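What changed on our floor when the picking went automatic

I have worked at Nidico for long enough to have used three different time clocks. We store and ship boards, trim, shelving and a lot of boxed household goods for other companies, and until last August most of it was moved by hand. Now a good part of it is moved by machines. A few people who used to work with me have asked what the place is like these days, so I'm writing it down once.

The system is called Trorine. It does two things. It moves boxed stock from the racks to the packing stations, and it sorts boards by length. The boards were the hard part of the old job. A long plank is awkward for one person and boring for two, and most of the back trouble on our shift came from that aisle.

Before the change there were 36 of us on days. We are still 36, but the jobs are different. Eleven people moved out of picking. Some went to packing, some to returns, and four went to what the schedule calls exceptions. I'm one of the four.

Exceptions means you handle whatever the machines stop on. A box with a crushed corner, a label facing the wrong way, a board that came in with a bow in it. A light comes on at the end of the aisle, the job shows up on a tablet, and you walk over and deal with it. In the first week we had 163 of those in one shift. By the time the weather turned cold we were down to 81 on a normal day, and it has stayed near that.

People ask if it's easier. It's easier on the body. I used to go home with sore hands and now I don't. It's harder in another way. When I picked, I had a rhythm, and I could talk to whoever was in the next aisle. Now I'm alone more, and I spend a lot of time waiting and then a lot of time hurrying. Lunch is quieter too. We used to go as a group, and now breaks are staggered so that exceptions is always covered.

Pay was the big argument. Jarlath Hayes, who has been on the floor longer than I have, asked at the very first meeting whether exceptions would be paid at the picker rate or the operator rate. He didn't get an answer for two months. In the end it was the operator rate, with back pay to the day we started. I think we would have gotten less if he hadn't kept asking.

The part I didn't expect to like is the simulation work. Before a new kind of item goes live, it gets tried on the computer first. Samina Paracha runs that from the little office by the loading dock, and she started asking exceptions people to sit in for an hour at a time. The idea is that we know how things lie and lean and slide, and she knows the software. I had never done any kind of computer job beyond the scanner.

What you look at is rough. The rooms are made up, and the things in them are only what somebody bothered to put in. Some views are so blurred you can hardly name anything in them, and others are clear enough to see wood grain. I go through them and write notes in plain words, and Samina turns the notes into whatever she needs.

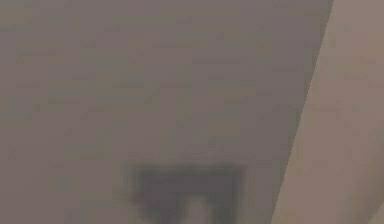 Two rendered views from the same simulated place.

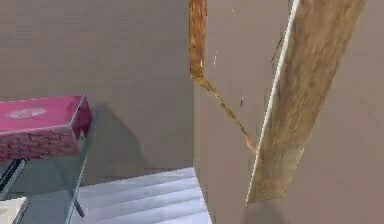 My notes are mostly about boards. A real one flexes when you lift it from one end, and it will slide if you lean it too flat on a smooth floor. I wrote a page and a half on that and she used most of it. I also told her that boxes at our place are never as square as they are on the screen, and she asked me to bring her some bad ones. I brought a cart full.

There's a training course for this now, run by an outside outfit called Fodoneck. It's 99 hours, on paid time, spread over the slow months. Two of us from exceptions signed up. The first unit was mostly vocabulary and a safety test I could have passed in my sleep, but the second one has you setting up a task yourself, and I got stuck on it for most of an afternoon. Samina looked at it and found I had put my floor in upside down.

Not everyone is happy. One of the women in packing says the totes come too steadily, and she's right. When people were picking there were natural gaps, and you could tape a few boxes ahead or go get water. We brought it up and they added a pause button at each station. It works, but using it puts your station number on the board, so some people won't touch it. That still needs fixing and it's on the list for the next meeting.

The other open question is nights. Nic Aodha, the company across the yard, went to a night shift with only six people after they automated, and everybody here knows it. Our manager says there's no plan for that. Jarlath asked him to put it in writing, and we're waiting on the letter.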